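Notes from the packing side, second year

I started at Cronin on the returns bench, moved to packing after one winter, and have been there ever since. For most of that time the work was the same. A tote came down the rollers, you read the slip, you picked the items out, you bagged or boxed them, and you pushed the parcel on. We were 21 people across two shifts when I joined the bench.

In May the company put in two Zerkard arms at the head of the line. They take the flat boxes and the hard cases, anything with a shape that stays put. The soft goods still come to us. So do the odd ones: things on straps, gift sets with loose parts, anything in a thin bag that slides around.

People outside ask me if the arms took jobs. Two people left that summer and were not replaced. One retired and one went to Diseck for better hours. The shifts are smaller now, and I don't think they will get bigger again. The company never announced a cut and would say there wasn't one. I'm just reporting what the roster looks like.

What changed most for me was the pace. Before the arms, a slow hour was slow for everybody. You could wipe down your station, fill the tape guns, talk a little. Now the arms even out the flow, so the soft goods arrive at a steady rate all day long. The totals are higher and my feet hurt less, because I walk less. My hands hurt more. I grab and turn small soft things for most of a shift, and I used to get a box every so often to break that up.

I told our lead, Halyna Mykhailiuk, about my hands in the fall. She moved me to a rotation, two hours on soft goods and then an hour on labels. That helped. It took her a few weeks to get it approved because the planning software, Elel, treats each station as one person for the whole shift. She ended up doing the swaps on paper and entering them afterward. She still does.

The other change is the stops. When an arm drops something or can't decide, a light goes on and one of us walks over and clears it. The first week, we had 67 stops on my shift. We were told to write down every one, with the item and what went wrong, and I was surprised to find I liked doing that. After years of handling this stuff, I could usually tell why the arm had missed. A pouch folds over when you take it too low. A strap catches on the edge of the tote. Bags with any air in them roll.

Teresa Ní Mhurchú from the engineering side started reading the sheets and coming down to ask about them. She would put an item on the bench and ask me to pick it up a few times, slowly, and tell her where my thumb was going. I had never thought about where my thumb goes. By the end of the year the stops were down to 12 a shift on a normal day. Some of that was new software and some of it was new finger pads, and I'd like to think some of it was the sheets.

Nobody's pay changed for any of this. I brought it up at my review. If we are teaching the thing, that is a skill and it should be on the job description. I was told it would be looked at. It is February 2023 now and I am still waiting to hear, so I'll write about it again when I do.

Soft pouches are what I get asked about most, so I'll go into them a little. They look easy. They weigh next to nothing and you could pick one up with two fingers while half asleep. But the top part flops to whichever side it likes, and if there's a loop on it, the loop goes its own way too. With two flat fingers you want to come in from the sides and hold the body of the pouch, and leave the top alone.

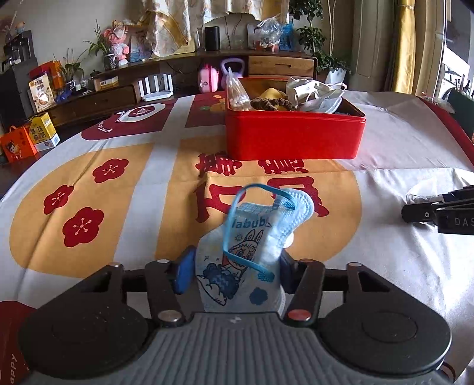
A "labubu" pouch held between two blue pads, with the elastic strap looped over the top.

I squeeze too hard when I use a gripper by hand. Most of us from packing do. With your own fingers you feel the thing give and you stop, and with the tool you have to go by looking. Teresa says the light touch comes with practice.

The last count I saw was 3814 parcels in one day for the whole line, both shifts. A few years ago that would have been a holiday number, and we'd have had pizza for it. I mentioned the pizza to Halyna and she wrote it down.

Next month they want to try one arm on the soft goods line, next to my station. I've asked to be on shift the day it goes in. I want to see which items they start it on, and I've already given Teresa a list of the ones I would leave out.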